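Vanora puts the spare leaf back inside the table

Furniture maker Vanora today launches the Zurkona, an oak extending table for people who own a dining room in theory and a bit of the kitchen in practice.

The Zurkona seats four on an ordinary evening and eight when relatives descend. Its single extra leaf folds in half and lives under the top, so there is no more fetching it from behind the wardrobe, where according to company tradition all spare leaves go to be scratched by coat hangers.

"My parents had a table with two loose leaves and in thirty years I saw one of them," said Przemysław Kozłowski, founder of Vanora. "The other is presumed to be in the loft. We wanted a table that couldn't be separated from its own parts, however hard a family tried."

Opening it takes one person and, on a good day, one hand. Both ends pull apart on wooden runners, the leaf swings up from the middle, and the ends push home again. Two brass catches underneath keep the halves from drifting apart during heated conversation. The legs stand at the corners and move outwards with the ends, so whoever is sent to sit in the middle no longer has to straddle one through three courses.

The runners were the slow part. Workshop manager Bożena Jakubowski built 19 sets before she was satisfied, and is understood to be only mostly satisfied now.

"The early ones were beautiful and squeaked like a gate," she said. "Then we had a silent pair that stuck whenever it rained. I took that one home, and it has been open since February."

The finished version runs on beech, waxed by hand, and should be rewaxed once a year or whenever it starts to complain. A small tin of wax comes with every table. So does a cloth, which Vanora expects to be used for something else by the end of the week.

Customers can choose from three finishes: natural oil, smoked oil and white paint. The painted top has been given extra coats after trials in a household with two children and a fondness for beetroot. Vanora makes no promises about turmeric.

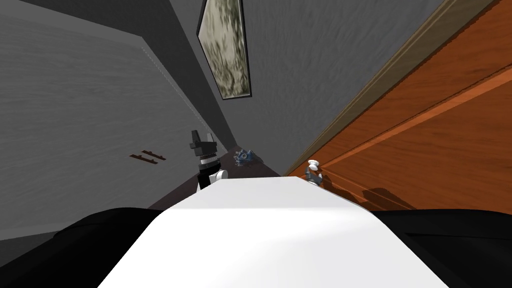 A matching bench, the Turkach, is available separately. It is 32 centimetres deep, tucks fully under the table when not wanted and has no back, which the company considers a fair way of keeping lunch to a sensible length. Those who prefer to linger may order the Michalski dining chair, unchanged since the workshop opened and still the thing customers write in about most, chiefly to ask for a softer seat. A softer seat is being considered.

The Zurkona costs £2117 in any of the three finishes, including delivery to a ground floor room. Delivery upstairs is by arrangement and depends on the stairs. The first batch is limited to 400 tables, and orders open on Tuesday at nine in the morning through the Vanora workshop and its website.

Press samples of the oak and paint finishes can be sent on request. The table itself cannot, though several journalists have asked.

ENDS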